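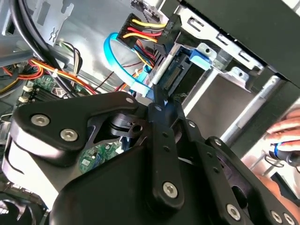
4.2 Installing the Tapley 300 power supply

CAUTION: Unplug the power cord and wait 10 minutes before opening the computer case.

1. Lay the case on its side and remove the side panel.
2. Slide the Tapley 300 into the rear bay with the fan facing the vent.
3. Start all four mounting screws by hand, then tighten them in a diagonal pattern.
4. Connect the main board cable – the latch must click.
5. Route unused cables behind the drive cage and refit the panel.

Note: Units with the 314 bracket require the short screws. See section 4.3.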